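Chess in Four Village Schools
Student Project Report

1. Aim
The project examined how chess is taught to beginners in Raron, Ustside, Nakpan and Kisitel. Replies were received from 101 pupils. 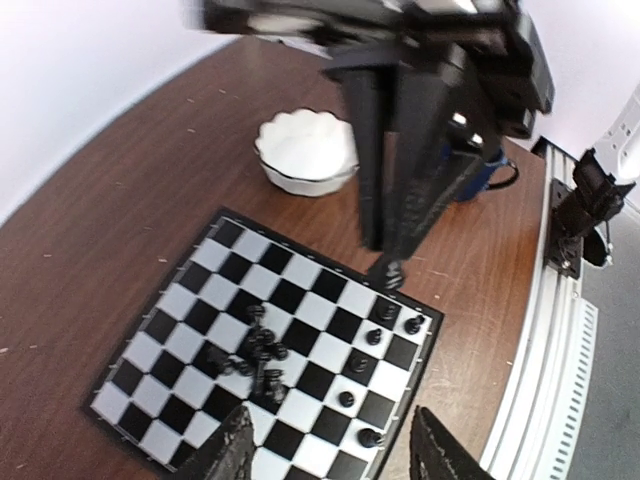
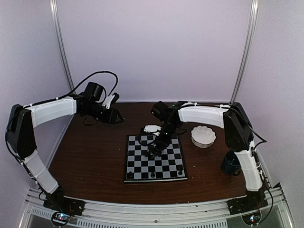
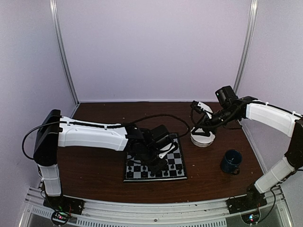 2. Findings
Pupils in Raron and Ustside began with pawns only - the full game followed in December. In Nakpan the rules were taught in 11 lessons. Kisitel had no fixed plan.

3. Limits
Replies on home practice were incomplete and have been left out. The Nakpan figures cover the older class only.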